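I've come around to the clear plastic box, and I'm ready to argue with anybody who still swears by wicker. For years I was a basket person. Baskets look so cozy in the store! Then you get them home and you're digging through one in February for a glue stick you know you own (you bought 26 of them), and you end up dumping the whole thing on the floor.

My sister-in-law's answer was a label maker. Mine was to give up on hiding things. A see-through box with no lid, out on a plain white table, and small stuff goes straight in when you're done with it. Balls, dice, chalk, whatever.
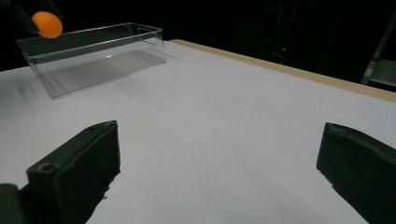

And skip the lid, please. I spent 89 dollars on a lidded set from Skindholm, and every lid became a shelf for more junk. An open box asks one thing of you, and even my kids will do it, mostly while complaining. The baskets went out to the garage, where they're holding other baskets.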